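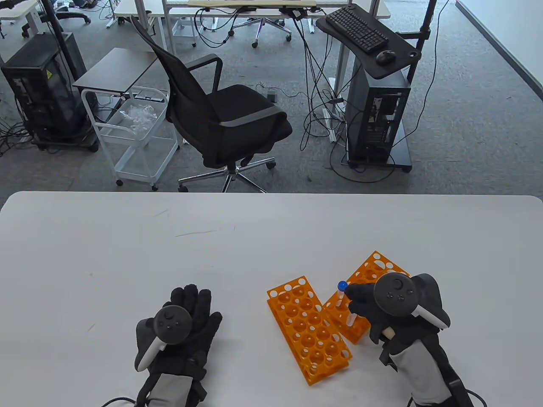
Week 3: Keeping a Tidy Bench and an Honest Notebook

Welcome back, everybody! I know last week ran long (my fault, I got carried away on pipettes), so these notes cover what we missed as well as what we'll do in the first part of today's session. Please read them before you come in, even if it's only on the bus.

We use cookies to remember your preferences. Accept / Manage settings

Labeling

A label needs your initials, the contents, the strength and the date. Write it on the tube and never on the cap, because caps get swapped - I have done it myself more than once, and I lost a whole April of work that way. Pencil on tape holds up well, and so does the fine Kenano marker in the top drawer. Please put it back when you're done!

Where things go in the rack

Start at the back left and fill toward you, one row at a time. Leave an open slot between your blanks and your samples, so your eye has somewhere to rest when you're tired and the clock is running. If you are making a dilution series, the strongest goes on the left. Some books do it the other way around, and that's fine for them, but in this course we all do it the same way so that we can read each other's work.

The notebook

Number the pages before you write a word. Cross out mistakes with one line, so the old figure can still be read, and put your initials beside it. I would much sooner see a messy page with every number on it than a lovely page copied out at home.

For the Serwood exercise you'll make 20 tubes and take a reading from each at 26 degrees. Wait the full 30 minutes first. If a reading looks odd, write it down anyway, then repeat it and write that down too.

For next time

Read page 179 in the course reader, the part on blanks, and bring one question about it. It can be a small one. Small questions tend to get us talking, and I'd like to hear from the back row this time.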